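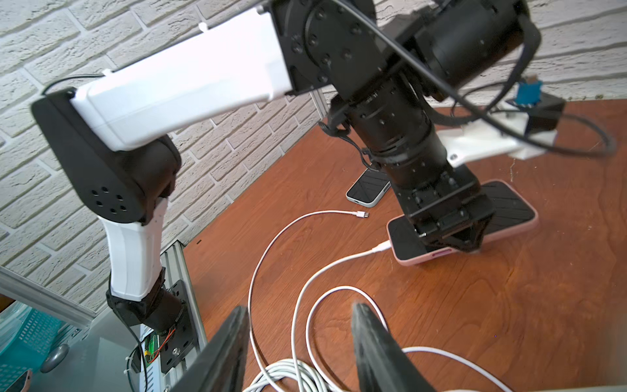

Noelia Cabello reckons the Retik fingers are a waste of money for phones and cables, and I should have stuck with the Lasta ones.

brickwall12
I don't agree, sorry! The Lasta pads are lovely on a flat phone, but on a thin white charging lead they just push it along the table. The Retik tip is narrow enough to get at the plug end.

Noelia Cabello
Narrow, yes — and it lets go of anything in a chunky case. I did 200 goes in May with each and went back to Lasta.

pomfret_j
What closing force, Noelia? Mine dropped everything until I turned it up.

Noelia Cabello
Factory setting. Never touched it.

brickwall12
Ah, well, that'll be it then (mine's a fair bit higher). I'll try the pink case on both tonight and post the numbers.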